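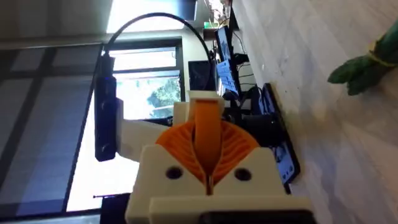
Der Arbeitstisch und was darauf steht

Lieber Herr Widmer,

zum Zwischenstand im Projekt Plirach, wie versprochen ohne Tabellenwüste (die kommt im Anhang, keine Angst!). Der helle Tisch hat sich als Arbeitsplatz gut eingelebt. Der Monitor bleibt jetzt fest darauf stehen, und der hellblaue Zettel dort ist Teil unseres Systems: Wer etwas offen lässt, schreibt es auf und klebt es hin, wo der Nächste hinschaut. Klingt nach Schulheft, funktioniert aber viel besser als die Liste im Netzlaufwerk, die wir im ersten Antrag so schön beschrieben hatten.

Auch die Pflanze darf bleiben. Im Frühjahr gab es eine kleine Diskussion, ob Grünzeug auf einen Arbeitstisch gehört, und ich war ehrlich gesagt dagegen. Inzwischen gieße ich sie selbst.

Was seit dem letzten Bericht passiert ist

Von den geplanten 22 Plätzen sind jetzt alle eingerichtet, vier davon erst im Mai, weil die Lieferung von Larkeo auf sich warten ließ. Die Tischplatten selbst kamen pünktlich, gefehlt haben die Kabelwannen – und ohne die wollte ich nicht anfangen, sonst liegt am Ende doch wieder alles kreuz und quer. Frau Ciobanu hat in der Zwischenzeit die Aufräumregeln überarbeitet. Sie passen nun auf eine Seite, vorher waren es fünf.

Die wichtigste Änderung: Handys und Tablets dürfen auf dem Tisch liegen. Das Verbot vom letzten Jahr hat niemand eingehalten, ich auch nicht. Dafür wird abends die Fläche vor dem Monitor freigeräumt, und lose Ladekabel kommen in die Schublade.

Geld

Für Zubehör haben wir bisher 700 Euro ausgegeben, überwiegend für Kabelwannen und Monitorfüße. Die Rechnung von Zirkier steht noch aus, dort habe ich zweimal nachgefragt und melde mich, sobald sie da ist. Mehr Geld brauchen wir für diesen Abschnitt nicht.

Was noch offen ist

Das Licht! Am Nachmittag spiegelt es an den Fensterplätzen so stark, dass dort kaum jemand sitzen mag. Ich würde gern einfache Rollos ausprobieren, erst einmal an einem Fenster, und brauche dafür Ihr Okay. Außerdem möchte ich die neuen Regeln 90 Tage laufen lassen, bevor wir wieder daran herumschrauben. Danach setze ich mich mit Frau Ciobanu zusammen und schicke Ihnen, was wir ändern wollen.

Wenn Sie vorbeikommen möchten, am liebsten vormittags, dann ist es ruhiger und der Kaffee frischer.

Herzliche Grüße und bis bald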